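Search this site Search Go

Tedgate Community Learning Trust
Software Licence and Installation Inspection
Checklist with inspector's comments
Inspection date: 2019-06-14
Premises: Vasilakis Building, ground floor teaching rooms and staff office
Checklist version: 2

Scope

This inspection covers the computers used for design and publishing classes, the two machines in the staff office, and the records kept for each. It does not cover learners' own laptops or the telephone system. Items are marked Satisfactory, Action required or Not inspected. A comment is given wherever the mark alone would not tell the reader enough.

Where the checklist refers to "the register", it means the software register held by the office. Where it refers to "the supplier", it means Jirance, from whom the Trust buys most of its licences.

Section A. Purchase records

A1. An invoice or order confirmation is held for every paid program.
Action required.
Comment: Invoices were produced for all programs bought through Jirance. None could be found for the page layout program installed on the machines in Room 2. The program is listed in the register as "purchased, boxed copy", with no date and no seller. The office is asked to search the archive boxes and, if no invoice is found, to treat the program as unlicensed until the publisher confirms otherwise.

A2. Serial numbers are recorded and stored securely.
Action required.
Comment: Serial numbers are recorded in full. They are also written on a sheet taped inside the stationery cupboard, which is unlocked during classes. The sheet must be removed. A copy may be kept in the office safe.

A3. Boxed copies have been checked for authenticity with the publisher.
Not inspected.
Comment: The boxes were in off-site storage. To be brought to the office before the follow-up visit in July.

A4. The name on each licence is that of the Trust.
Satisfactory.
Comment: One licence was formerly in the name of a member of staff who has left. It was transferred last year and the publisher's letter of transfer is on file.

Section B. Installed copies against licences held

B1. The number of installed copies does not exceed the number of licences.
Action required.
Comment: The Trust holds 20 licences for the Skisusa drawing suite. The audit found the suite on every machine in both teaching rooms, which is within the limit, and on both office machines, which takes the total over it. The office copies have not been opened for many months and staff stated that they are not needed. They should be removed and the removal entered in the register.

B2. Licences sold for home or student use are not used for teaching.
Satisfactory.

B3. Trial versions are removed when the trial period ends.
Action required.
Comment: Expired trials of a photograph editor and a sound recorder remain on several machines in Room 1. Neither will open, but both start an update service when the computer is switched on. This slows the start of lessons and leaves old software on the network.

B4. Free software is used within its terms.
Satisfactory, with a comment.
Comment: The terms of the free font manager allow use by charities. The Trust should print or save a copy of the terms as they stand now, as the publisher may alter them.

B5. Fonts are licensed for the use made of them.
Action required.
Comment: This item is often overlooked. The class handouts use a script typeface that came with an earlier version of the layout program. If that program has to be withdrawn under A1, the right to use the typeface may go with it. The handouts should be changed to one of the typefaces supplied with Skisusa before the new term's copies are printed.

Section C. Subscriptions and renewal

C1. Renewal dates are recorded and a reminder is set.
Action required.
Comment: Renewal dates are recorded. Reminders go to a single mailbox which is not read outside term time. The Skisusa subscription falls due in July. The reminder should be sent to the general office address as well.

C2. The notice period for cancellation is known.
Action required.
Comment: The contract requires 60 days' written notice. Office staff believed that cancellation could be made at any time. The period should be entered in the register beside the renewal date. It is too late to give notice for this year's renewal, and the Trust should budget accordingly.

C3. The number of seats paid for is reviewed each year.
Satisfactory.
Comment: The review was carried out and its outcome noted. The inspector would add that evening numbers have fallen in one class and that a smaller seat count may be worth asking for at the next renewal.

C4. Files can be opened if a subscription lapses.
Action required.
Comment: Learners' work is saved only in the suite's own file format. Should the subscription lapse for any reason, that work could not be opened on the Trust's machines. Tutors are asked to have learners save a second copy in a common format at the end of each project. This applies to the sample work used in lessons as well as to finished pieces.
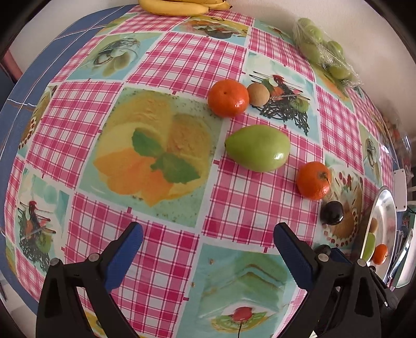
The second copy should be placed in the learner's own folder on the shared drive and should carry the same file name as the original. Tutors need not keep every draft. The final version, and one earlier version where the learner wishes it, will be enough for the Trust's purposes and will not put undue strain on the available storage.

Section D. Updates and security

D1. Operating system updates are applied.
Satisfactory.
Comment: All machines in the teaching rooms were up to date on the day. One office machine was waiting for a restart, which was carried out during the visit.

D2. Program updates come only from the publisher or the supplier.
Action required.
Comment: The download folder on one machine in Room 2 held an installer from a third-party download site. It had not been run. It has been deleted and the machine was scanned with no findings. Learners should be reminded that they may not install software, and the notice at the front of the room should be replaced with one in larger type.

D3. Administrator passwords are held by authorised staff only.
Action required.
Comment: The same administrator password is used throughout and is known to most of the tutors. It is to be changed, and tutors given a separate account which permits them to restart services and clear print queues but not to install programs.

D4. Anti-virus software is present, licensed and active.
Satisfactory.

D5. Programs no longer supported by their publisher are identified.
Action required.
Comment: The page layout program named in A1 no longer receives security updates. Even if proof of purchase is found, the Trust should decide whether it ought to remain on machines connected to the internet. It could be kept on one machine with the network cable removed, for opening older files only.

Section E. Backup and recovery

E1. The shared drive is backed up daily.
Satisfactory.
Comment: The log was complete for the period examined.

E2. A test restore has been carried out in the past year.
Action required.
Comment: No test is recorded. The inspector asked for one folder to be restored during the visit. The restore finished without error, but the member of staff on duty had not been shown the procedure and had to telephone Jirance for help. Written instructions are to be prepared and kept beside the server.

E3. Installation discs and download files are kept.
Satisfactory, with a comment.
Comment: Discs are kept in labelled sleeves. Download files are kept on the same drive as learners' work and should be moved to a folder which learners cannot open.

E4. Backup media are stored away from the building.
Not inspected.

Section F. Staff awareness

F1. Staff have read the software policy.
Action required.
Comment: Signed forms were seen for permanent staff. None were seen for sessional tutors, who are the people most likely to be asked by a learner for a copy of a program to take home.

F2. Staff know how to report a suspected unlicensed copy.
Satisfactory.

F3. Learners are told what they may and may not do with the software.
Satisfactory.
Comment: The wording in the learner handbook is clear. The reference on its back page to a home-use discount should be checked with the supplier, who could not confirm that the discount is still offered.

Priority of actions

To be completed at once: A2, D3.
To be completed before the Skisusa renewal: A1, B1, C1, C2.
To be completed before the start of the new term: B3, B5, C4, D2, D5, E2, F1.

Items A3 and E4 will be inspected at the follow-up visit. The office should have the boxed copies and the off-site storage agreement ready on that occasion. Any item marked Action required which has not been dealt with by then will be carried forward and reported to the trustees.

The completed checklist is to be filed with the register. Earlier versions should be kept and marked "superseded".

Shared 2 times
0 comments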